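Student Life > Clubs > Robotics > Threads
4 min read

Okay, robot arm people, long thread coming, because the Rellstead club finally has something to show and I have been talking my roommate's ear off for a week.

Quick background. Six of us, one arm, one room in the Killach building that we get from 4 pm until they lock the doors. The project is called Gidey. The goal is table clearing: dish on a table, arm finds it, arm grabs it by the rim, arm puts it in a rack.

We're entering it in the Cendthorpe student challenge in March (the tabletop category, not the obstacle one — we don't have wheels and we're not getting wheels).

Most of the semester so far has been recording. You drive the arm by hand through the grab, save the run, put the dish somewhere new, go again. Our target was 1000 runs before training anything serious. We passed it last month and just kept going!

Current total is 3851. Of those, 1355 are rim grabs, the part I care about most, and the rest are approaches, releases and a big pile of "move over there and wait."

Vasanthi Sikder runs our labeling and she is ruthless in the best way. She threw out 106 runs in one evening for sloppy starts. I argued for maybe ten of them. I lost all ten and she was right.

So, wrist camera views. I love these because you stop thinking like a person standing next to the table and start thinking like the hand.
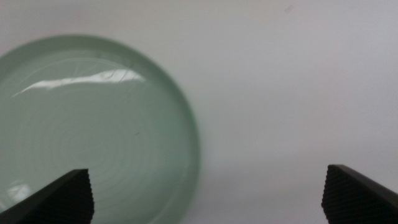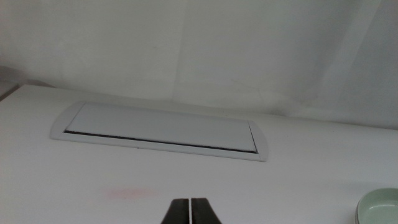 Pale green on white, all the way through both of those.

WHAT THE WRIST VIEW IS TEACHING US

1/ Glare is a real thing. Look at that long white streak across the inside of the dish in the first one. Our early rim finder loved bright curvy edges, so it kept voting for reflections. Yi-an Woo rewrote it to look for the outside edge first and only then work inward. Huge difference.

2/ Partial views are normal. In the second one the green is tucked way down in the lower right corner and you only get the left part of it. My first instinct was to toss runs like that. Yi-an talked me out of it, and now we keep them on purpose, so the arm learns to go "oh, there's a bit of rim, move right."

3/ Finger opening matters more than I expected! Wide open in the first, nearly closed in the second. We save the opening with every single time step now. For the first few weeks we didn't, and yes, we had to redo those.

4/ Tables have stuff in them. There's a cable cover set into the top in the second one, a nice crisp rectangle with a dark slot along it, and an edge detector will happily get excited about that too. It goes in the labels as background.

Next up is a second dish color. I'm voting for dark blue, Vasanthi wants clear glass (clear glass!! she is a menace) and we'll probably end up doing both.

If you're at Rellstead and want in, come by Killach any time after 4. You don't need to code. Driving the arm takes an afternoon to learn and it's the most fun I've had in a school building — bring a snack, we go late.

Also, if anybody has a good trick for shiny rims, my replies are open and I will read every one of them.

We use cookies to remember your settings. Accept all | Manage choices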